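Inventario de Odbridge

1. Apertura

El 22 de julio, domingo, el turno de Odbridge empezó con el expediente Poon. Quedaban 30 entradas sin cerrar desde diciembre. El procedimiento pedía la mesa de madera clara, una cubeta blanca abierta y un recipiente con tapa y dos cierres negros.

La caja pequeña, blanca y verde, figuraba en el registro con el número 11.

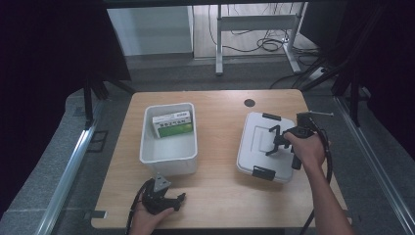
La entrada 11 carecía de remitente. En la casilla de origen alguien había escrito Hitport, puerto clausurado hacía más de 100 años. El operario copió el dato sin corregirlo. Peso: conforme. Precinto: conforme. Destino: Cladby, estante 7.

2. Comprobación

Según la norma, el tablero debía revisarse siguiendo la veta, de izquierda a derecha. El operario anotó la hora y firmó.

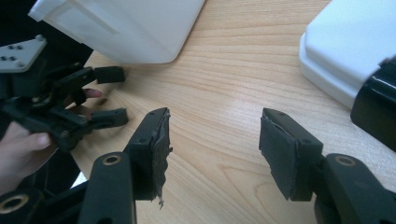 3. Cierre

A las siete llegó el acuse de Cladby. El estante 7 ya contenía la entrada 11, recibida en diciembre. El operario archivó ambos recibos y pasó a la entrada siguiente.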